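Sunday at the Tirkar open day

September 1, 2019

So I finally got to the Tirkar open day, after missing it two years running, and spent nearly all of it in the gripper hall. My feet are killing me and I have a bag full of leaflets.

First stop was Zorar, who had two grippers side by side on the same arm stand. One was a plain two-finger job, the other a soft one with puffy fingers (a bit like rubber gloves, sorry Zorar). You could have a go with either. I had 50 tries with each, because the queue was short and I'm stubborn. The two-finger one was lovely on boxes and hopeless on bags — it kept pinching a corner and letting the rest flop about. The soft one was slower but much kinder to crisps!

Then on to the Onda corner, all about cameras. They put one at head height and let it look down at people's hands while they handle shopping, and the clips go into comparing grippers later on. There were 1,874 clips on the list by the door, 944 of them with soft packs, and I watched far more of them than I meant to.
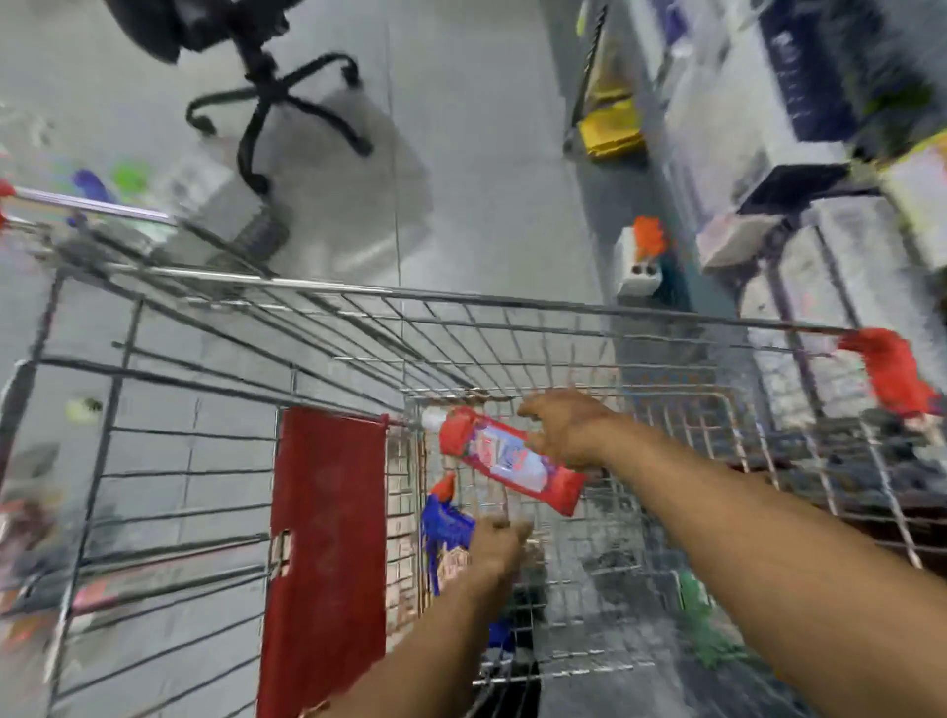 Two hands in the trolley, a red pack in one and a blue pack by the other.

What struck me was how the fingers curl right over the top of a floppy packet. Neither of the Zorar grippers could do that. I also noticed how much the wire sides get in the way, and I asked whether an arm with a fat wrist would even fit down there. Their answer was "depends on the wrist", fair enough.

Last was the Đàm controller, a chunky little box with a knob for grip force. Nice knob, dreadful menu. I'd still pick it over the tablet one next to it, which lost its connection twice while I was standing there.

Tea was free, parking wasn't. Go early if you want a turn on the soft gripper.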